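Search tips Go

Getting Water Rings Off a Wood Table

19 May 2019 | by Wing-yan Yip

I've had my glossy brown table since January and my family has left 6 rings on it already (coasters, people!). My favorite fix is plain mayonnaise. Dab it on, go watch a show, then wipe it off with a soft cloth.

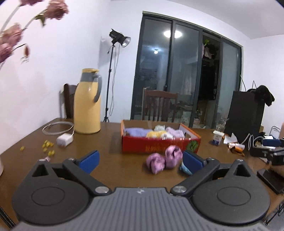

Page last changed by Wing-yan, with a new bit on toothpaste

If the mark is still there, try a tiny dot of white toothpaste, the plain kind and never the gel! Rub with the grain for 10 seconds and stop to look.

Recent tips
Unsticking a kitchen drawer
Candle wax on carpet
Cleaning a burnt kettle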